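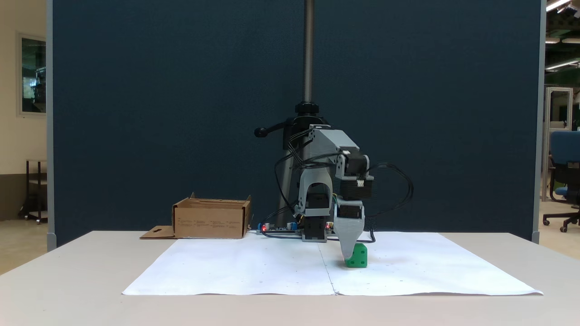

I've been meaning to write about tables for months now, and since we're all stuck at home with our tables more than we ever planned to be, May 2020 seems like the moment. Specifically I want to talk about covering a table with paper, which is my favourite cheap trick and the thing I bang on about to anyone who comes over with a craft project under their arm.

My own work table is a secondhand Hinier I bought when I moved into this flat. It has a pale top and it marks if you so much as look at it with a pen in your hand. For the first year I used an oilcloth, which was a mistake (sticky in summer, and glue never really comes off it). Then I tried newspaper and ended up with grey forearms. Now it's big plain white sheets, the heavy sort, and I'm never going back!

Home About Projects Archive Contact

Size is the first headache. A single sheet from the art shop is never as wide as you want, so you end up butting two together, and the join is where everyone gets fussy. I used to overlap mine by a few centimetres and tape along the top. Looked very tidy, but every time I rolled a pencil across it the lead would catch on the ridge, and anything small I stood there leaned. Edge to edge is much better. You get a thin dark line down the middle and that's the whole price of it, and you can set a little green die down right beside the seam and it'll sit square on its own sheet, six facing up, with nothing underneath to tip it. The top corners will curl a bit and the far edge goes wavy. I've stopped minding. If it really bugs you, roll the sheets backwards the night before and leave them under something heavy — my colour atlas does the job nicely.
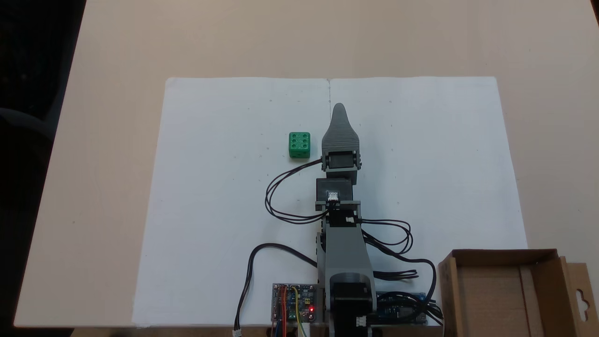 The second headache is what you write on it. I'm a great believer in pencil, and a light hand. Ticks and dots are plenty if all you want is to put something back in the same spot tomorrow. I once ruled a full grid on mine in black felt tip, 17 lines one way and 17 the other, and it was so busy I couldn't find my own needle on it. It also went straight through to the table, so there's a ghost of it on the Hinier to this day. Pencil dots you can hardly see unless you're looking for them, and when you are looking for them, there they are.

Then there's the box question. Every table needs one open cardboard box on it, and I will not be argued with on this. Not a nice basket, not one of those felt caddies with the leather handles (I own a Carrasco one, it was a present, it holds 4 pencils and falls over). A cardboard box. You can chuck offcuts in it, or the bits you're using next, and if paint gets on it who cares. I like the flaps either trimmed right down or folded well out of the way, because a flap standing up at elbow height is asking for trouble.

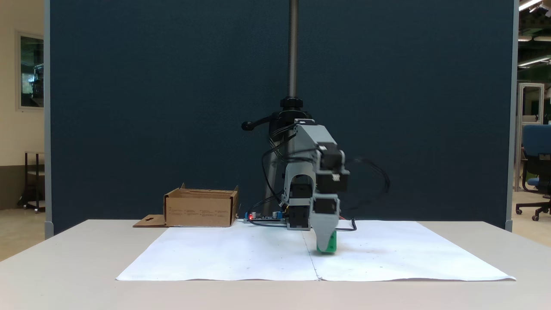 Mine lives on the left because I'm right-handed and that's where my idle arm goes. My sister is the other way about and keeps hers on the right, and we can't work at the same table for more than ten minutes without swapping boxes and getting shirty with each other.

As for paper weight, I've tried a few. The Brurkimska pad stuff is lovely but comes too small. The big sheets from Ferkura are what I use now, and they last me seven weeks or so if I keep my tea on the windowsill where it belongs. Smudges don't bother me, and a few wrinkles along the edges don't either. Once the middle gets tatty I flip both sheets over and get the same again out of the other side, and after that they go to the kids downstairs for painting.

Next up I want to have a go at the shelves behind the door, which are a disgrace. If anyone has a good way of storing large paper flat in a small flat, please leave me a comment. Under the bed is already full of wool.

This site uses cookies to remember your preferences. By continuing to browse you agree to our use of cookies. Accept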